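News > Technology > Robotics

Flukance halts phone-handling robots after grip fault

Monday, March 1, 2021

Flukance has stopped work on its two-armed phone-handling line at Stalley after a grip fault was logged on unit 3105. 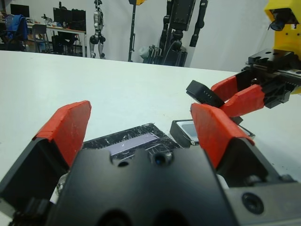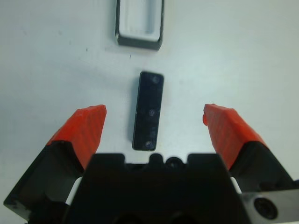
Small black blocks are handled by grippers with red pads.

The company says the arm's force limit reset itself during a shift and the gripper closed too hard. No one was hurt. Rerkex, which supplies the control software, is checking 794 logged grips and expects to send a fix to all 300 units. Work stays on hold until then.

12 shares | 4 comments

We use cookies to improve your visit. Accept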